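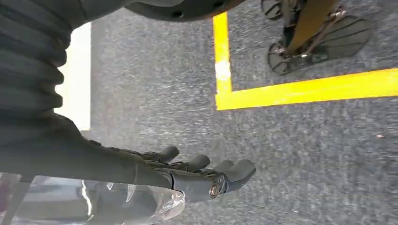 So we finally made it to the open day at the Kershaw carpet mill, and I could've stayed all day! Lorraine Holroyd walked us past the dye vats (the smell, wow) and then let us stand right by the big loom, which has over 700 spools feeding it. You feel it in your teeth. My favorite was the sample room, where you can dig through the offcut bins for 3 dollars a bag. I came home with two bags and a stripey green piece for the hall. They're opening up again in January, so bring earplugs.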